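Thursday, August 16, 2018

Bench notes, dye room

Okay, second go at the walnut vat, and I'm writing this with brown fingernails because I took the gloves off to answer the phone and then forgot to put them back on. (Kristóf, if you're reading this, yes, I know. You told me in June.)

The husks had been soaking since last weekend in the big enamel pot with the chipped handle. I strained them this morning through an old pillowcase, squeezed like mad, and got a much darker liquor than last time. Almost black in the pot, but that never means much. It smells like a wet basement with a bit of pepper in it. Window open, fan on, door shut so the front office doesn't complain again.

Fiber for this batch was 800 grams of the Hekside wool, the two-ply, scoured yesterday and left in clean water overnight. I went back and forth on whether to mordant. Walnut doesn't need it, everybody says so, but the swatches from the first vat looked a little flat to me, kind of cardboard, so I split the lot. Half with alum, half plain. Same pot, same time, different colored ties on the skeins so I can tell them apart. Red tie is alum. RED TIE IS ALUM. I mixed them up last time and I'm still mad at myself.

Wool went in at 9:40 with the bath barely warm. I brought it up slowly, way slower than I wanted to, and held it just under a simmer for two hours. I was so tempted to crank it! The plain skeins grabbed color faster in the first half hour, which surprised me, and then the alum ones caught up and I couldn't see any difference by lunch.

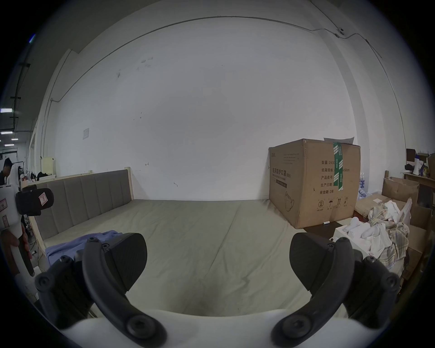 Anyway, after lunch I turned the heat off and let everything sit in the pot to cool. I did pull one small sample from each half and rinsed them at the sink. Plain one is a cool brown, like strong tea with a drop of gray in it. Alum one is warmer and, to my eye, a touch more golden. I like the warm one better but I want to see them both dry before I say so to anybody. Wet wool lies to you.

pH strips: bath read 5 at the start and about the same at the end. I didn't adjust it. Next time I might try a splash of vinegar in a jar on the side, just to see.

Also tried the Bokura cotton, two little squares, thrown in at the end with no prep at all. Pale, blotchy beige. Not a shock. If we want cotton for the Mészáros order it needs a proper tannin step first, and I'd rather start on that now than be scrambling in September. Kristóf said he has oak gall powder left over from the ink thing, so I'm going to go raid his shelf.

Iron dip is still to do. I've got 19 test skeins on the rack from both vats and I'd like to dip maybe a third of them, quick in and quick out, since the last iron dip made the wool feel like doormat. Weaker solution this time. Use the glass jar, keep the iron spoon away from everything else (it has tape on the handle now).

Things I need before Monday: more strips, a new thermometer, because the old one and the Vemier one disagree by several degrees and I trust neither, and another pillowcase. The husks are back in a bucket with fresh water for a third soak. Lid on. Please don't move the bucket, it leaks if you tip it.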